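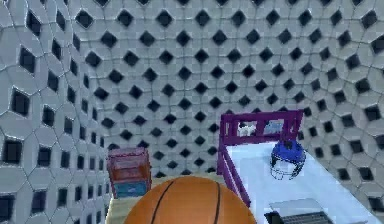

ok so I finally redid the bathroom floor myself and I have Thoughts. thread, because my partner has stopped listening to me talk about grout

1/ the old floor was beige vinyl that came with the house. every corner had started curling up and I'd been gluing it back down like a maniac since we moved in. in June I pulled up one corner "just to look" and, well, you know how that goes

2/ I wanted hex. I have wanted hex since I stayed in this tiny guesthouse in Catacutan with the most perfect little hex floor and spent the whole weekend looking at my feet

3/ first lesson: mosaic sheets are NOT square. they lie. you put two side by side and there's a seam you can see from the hallway, and you have to cut single tiles off the edge and fit them in by hand until it disappears. I did this for most of a Saturday's worth of podcasts

4/ I got mine from Virach, their matte line. the sample was lovely and the real thing matched it (my last tile order from somewhere else very much did not, still mad)

5/ dry lay EVERYTHING. I laid the whole floor with no mortar, walked away, had a sandwich, came back and saw that my center line was off by a finger's width at the tub. would have been a disaster. took it all up, snapped a new chalk line, started over

6/ also start your pattern from the doorway and not from the back wall! the doorway is where you stand and stare. behind the toilet you can have all the ugly slivers you want

7/ mortar: mix less than you think. the bag says 30 minutes of working time and I am here to tell you that is for people who don't stop to answer the phone. my second batch turned into a rock with a trowel in it. RIP trowel

8/ ok grout. this is the part I could go on about forever. I went back and forth between light and dark for weeks. light grout hides the pattern and shows the dirt, dark grout shows the pattern and also every crooked tile you ever set

9/ I went dark. Skomura, the one called Wet Slate. yes you can see the crooked ones. there are four by the sink and I know them all personally

10/ grout haze is real and it will make you think you ruined your floor. let it set up a bit, then barely damp sponge, wring it out more than feels reasonable, rinse, repeat. I changed the bucket so many times that I started watering the hedge with... no, don't do that, I looked it up, put it in the trash once it settles

11/ knee pads!!! buy the good ones. I bought the cheap ones, then I bought the good ones

12/ money, since three of you asked already: I'd put aside 1000 for the whole thing and went over, mostly on the wet saw rental and the second lot of mortar (see: rock). the one quote I got from a pro was 2993, so I still feel pretty smug

13/ would I do it again? the floor yes, the shower walls no. a friend keeps saying "just do the walls to match" and I need everybody to stop encouraging me

14/ sealing it tomorrow, then we can't use the room overnight, so if you live near Jiremen Street and have a shower, hi, it's me, I'll bring muffins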